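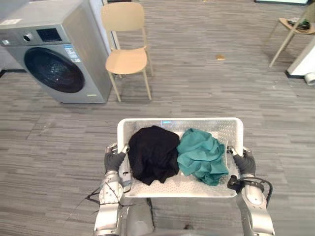 Mastwood Perforated Laundry Basket, White

Rectangular plastic basket with low, slightly flared sides. Walls and floor are pierced with rows of small round holes. Suited to carrying a small load between the bedroom and a front-loading machine, or to holding sorted items next to it.

Specifications
Item no.: 479
Color: white
Material: plastic
Perforation: round, walls and floor
Pack size: 2 baskets
Assembly: none

Use
Grip the basket by the rims on both short sides and keep it level. Place heavier garments on the floor of the basket first. Do not fill above the rim. The low front lets you see and reach the contents without tipping the basket out. Dark and light items can be kept side by side for a short carry, but separate them before washing.

Care
Wipe with a damp cloth and mild detergent. Lint collects in the holes; remove it with a soft brush. Do not use solvents or abrasive pads. Keep away from heaters and open flame.

Ordering
Sold by Carero in packs of 2. Stock: 168 packs, Riihimäki warehouse. The Havmont lid does not fit this model. Orders placed before noon ship the same working day. For bulk orders, contact Patricio Yáñez in trade sales. Returns are accepted unused, in the original wrap.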